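¿Cómo sabemos la edad de un edificio?

¡Los edificios viejos están llenos de pistas! Solo hay que aprender a mirar hacia arriba. En la calle principal de Purnstead hay una antigua fábrica de galletas, la fábrica Lodhi, y es perfecta para jugar a los detectives.

Primera pista: los ladrillos. Los de la planta baja son oscuros y un poco torcidos. Los de arriba son todos iguales, porque se pusieron mucho después, cuando la fábrica creció. ¡Es como leer los anillos de un árbol!

Segunda pista: las letras pintadas. En la pared lateral todavía se lee, muy clarito, el nombre Zavance, una tienda de telas que ocupó el edificio cuando se apagaron los hornos. A esos anuncios borrosos se les llama «letreros fantasma».
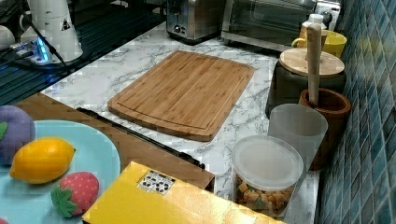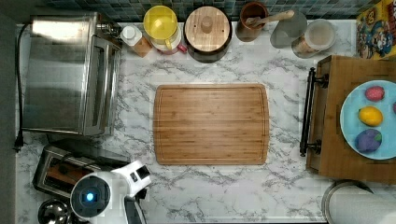

Tablas de cortar de madera sobre encimeras con dibujo de mármol.

Tercera pista: las ventanas. La fábrica tenía 5 pisos y 900 ventanas pequeñas, y de allí salían 3,000 galletas cada hora. ¿Para qué tanto cristal? Pues para aprovechar la luz del día, que era gratis.

Hoy dentro hay 19 viviendas y una biblioteca, pero la fachada se ha conservado entera. Cuando un edificio es importante para la historia de un pueblo, se puede proteger por ley, y entonces no se permite derribarlo ni cambiarlo sin permiso.

¿Te animas a investigar en tu barrio? Busca una fecha tallada sobre una puerta, una chimenea muy alta o un escudo de piedra. Dibújalo en un cuaderno y pregunta a tus abuelos qué había allí antes. ¡Seguro que se acuerdan de un montón de cosas!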